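3.2 Setting and procedure

The study was carried out in the records office of Modise, a regional housing agency, during November. Thirty members of staff took part. The office had moved from assigned desks to shared desks earlier in the year, and management wished to learn how long staff spent setting up a place to work each morning. Following Gumede and Chauke, set-up time was defined as the period between arrival at a desk and the opening of the first case file. Staff recorded both times on a paper sheet that was collected at the end of the day.
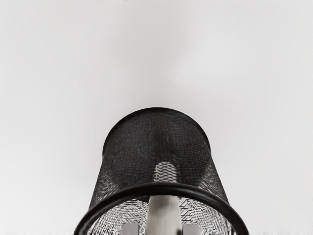
Sheets with a missing arrival time were set aside. In 14 cases the entry could be recovered from the door log, and these sheets were returned to the sample. No correction was made for staff who arrived in pairs and shared a desk for the first part of the morning.

3.3 Classification of desk items

Items kept on shared desks were sorted into three groups: fixed, shared and personal. Fixed items belong to the desk and are not moved. Shared items, such as pen cups and staplers, may be used by anyone seated there. Personal items are carried to and from a locker. Two raters, Le Roux and Mahlangu, sorted the items separately and then met on a Friday to settle the differences. Most disagreement concerned small containers, which some staff treated as shared and others carried with them.
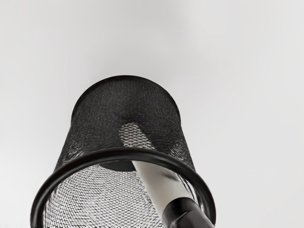
Figure 3. Pen cup with mesh wall; part of a marker shows through the mesh.

Set-up time was longest at desks where shared items had been removed overnight. Staff at these desks reported searching for a pen or a writing pad before they could begin, and several kept a second supply in a coat pocket.
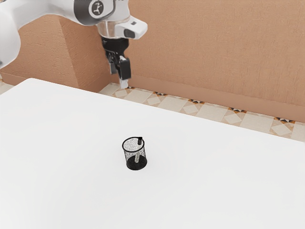

Surface area was treated as a separate variable. Bragança found in the earlier Gurnia survey that staff given more room did not start sooner, although they rated the desk more highly. The present results agree in part. A broad white tabletop was rated well by nearly all groups, while narrow desks along the corridor wall were rated poorly even when fully supplied. Ratings were collected on the Testar scale, which runs from zero to 60.

Placement of shared items had a smaller effect. Staff preferred containers that could be reached without standing, and six asked that the position be marked on the desk.

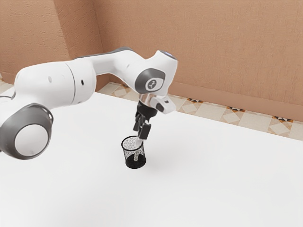 Figure 4. Small mesh cup placed near the center of the tabletop.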